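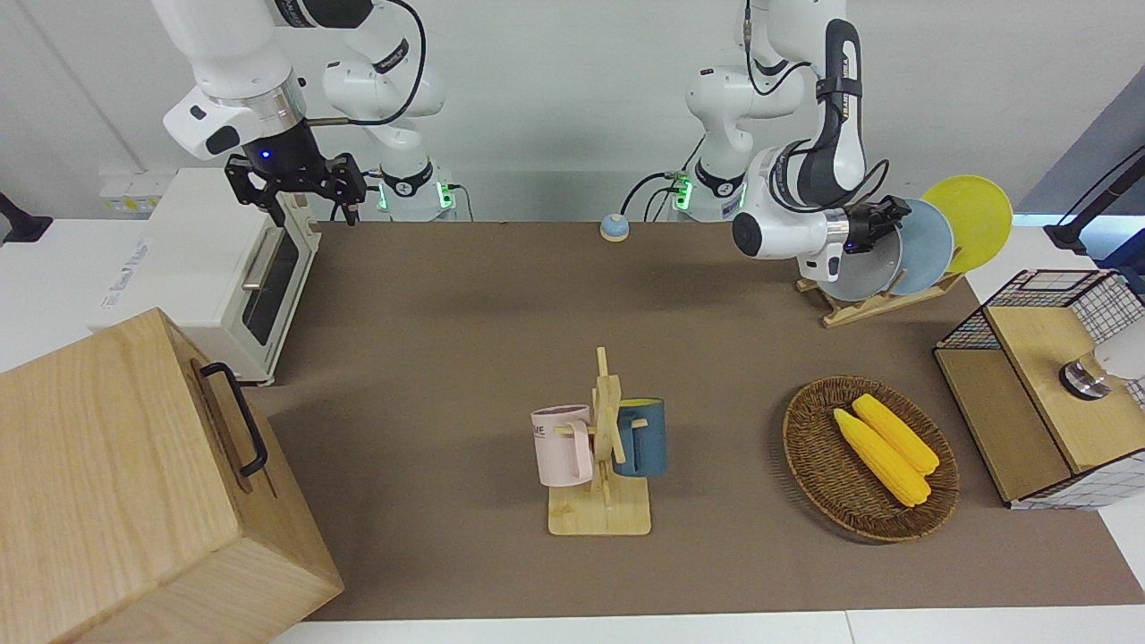
The planner at Hastance did not like plates. Anisa Entili had set its grasp timeout to 400 ms. With three plates on edge in the rack and the left gripper in front of the gray one, it asked for 684.

Search this site

1. Raise the timeout.

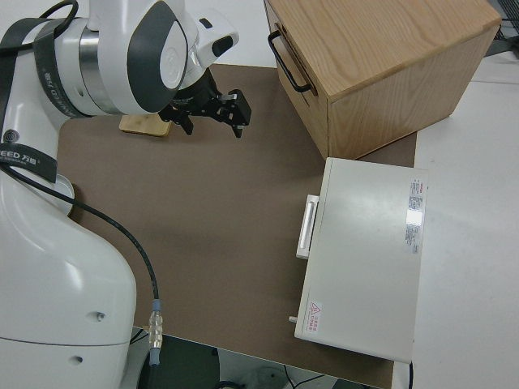
2. Rerun the grasp node.

Teguh Pasaribu read the log. Pose 77 had been rejected 4 times.
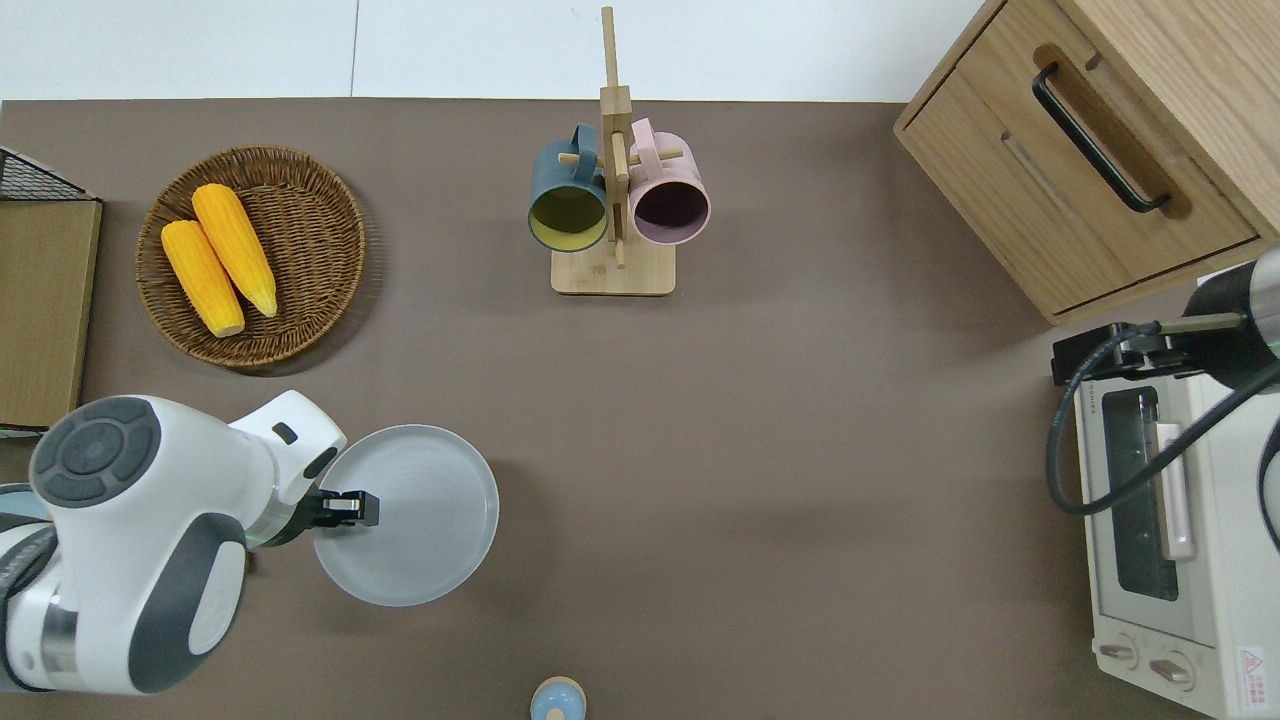

"Collision margin," he said. She halved it. The planner accepted.
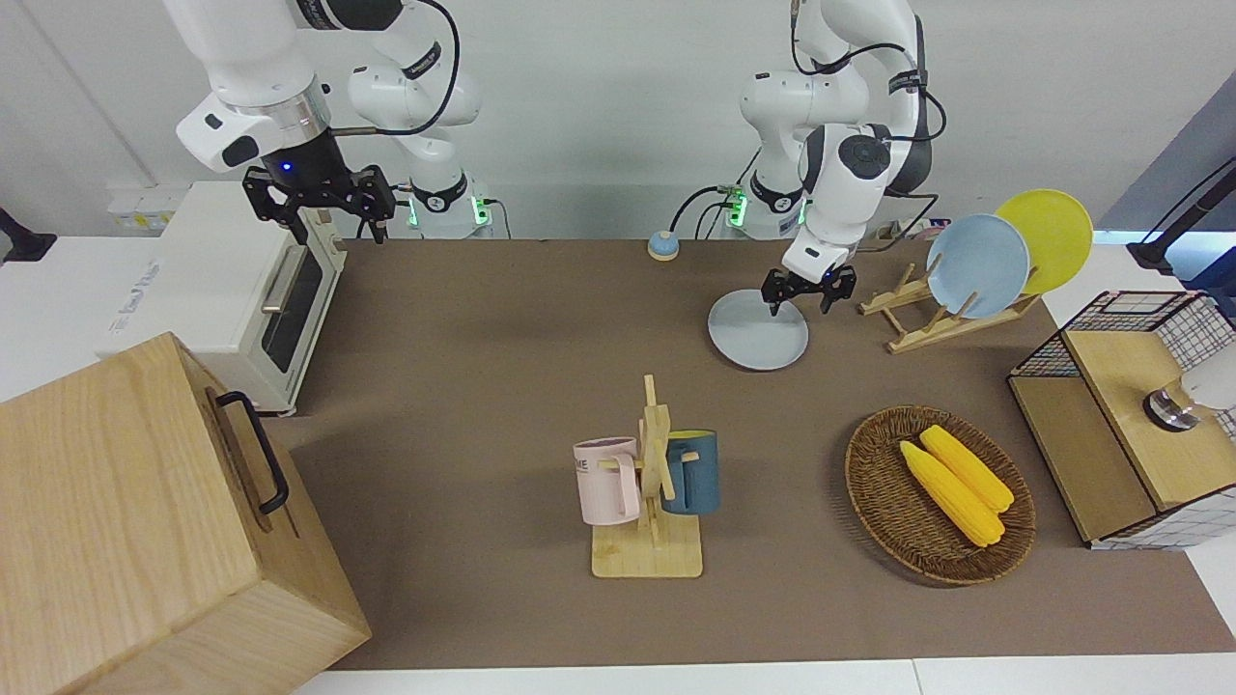 Left gripper above the blue plate.

Filed under: Short Fiction, Machines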